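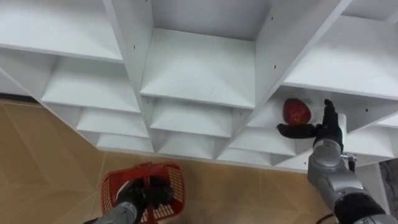
Chapter 9
When the Hand Stays Closed: Faults in Two-Arm Shelf Work

By the end of this chapter you should be able to:
describe the difference between a stopped arm and a safe arm;
read a simple fault log and find the first event in it;
say which checks belong before a restart and who should do them.

9.1 The fault at Pliltholm

Putting a small object on a shelf looks like an easy job for a robot with two arms. One arm works inside the compartment, the other holds a basket near the floor. The parts are light, the speed is low, and the people who work close to the machine soon stop being afraid of it. This was the situation in the training hall at Pliltholm in August, when a trial of shelf work ended with a broken finger joint on the gripper and a bruised hand.

The trial used an arm controller made by Wiltik and a gripper program written by the firm Bestach. The task was to move soft fruit between a basket and an open shelf. The trial had already reached 1,653 completed moves, and the team had good reason to trust the machine. In the next move the right gripper did not open at the shelf. The command to open was sent, but the controller did not receive it. The arm then began its way back with the gripper still closed, and one finger caught under the shelf board above.

The motor current rose and the controller stopped the arm, as it was designed to do. The left arm stopped also, with the basket still in its gripper. Up to this moment there was damage to the machine only.

The operator now made a mistake which is very common. He saw that both arms were standing still, and he put his hand into the compartment to free the finger. The arm was stopped, but it was not safe. The joints were still under power and were pressing upwards against the board. When the finger came free, the arm jumped upwards and pushed his hand against the edge of the shelf. The injury was small. With a heavier arm it could be much worse.

9.2 What the log showed

The first report said "gripper fault". This was true but it did not help very much, and the gripper was replaced without finding the cause. The log was later read again from the beginning by the engineering office Dönmez. It contained 207 lines for the last move, and most of them were written after the collision. The important line was the one with the number 11: a message from the gripper program was lost, and no second message was asked for. The arm program did not wait for an answer. It counted the fixed time for opening and then moved away.

We can therefore name two separate faults - a lost message, and an arm program that took silence as a "yes". The first will happen again in any system with cables and connectors. The second is a fault of design, and it is the one that must be corrected.

9.3 Some words we need

Protective stop: the controller holds the arm in its position. In the arms we treat here, the motors remain under power.

Emergency stop: the power to the motors is removed, and the brakes hold the joints. Energy can still be stored in a bent finger or a pressed shelf board.

Confirmed release: the arm may leave only after the gripper has reported its open position.

Question to think about before you read further: which of these three was missing at Pliltholm, and which was present but wrongly understood? Write down your answer and keep it - we will return to it in section 9.6, after the wiring of the stop circuit has been explained.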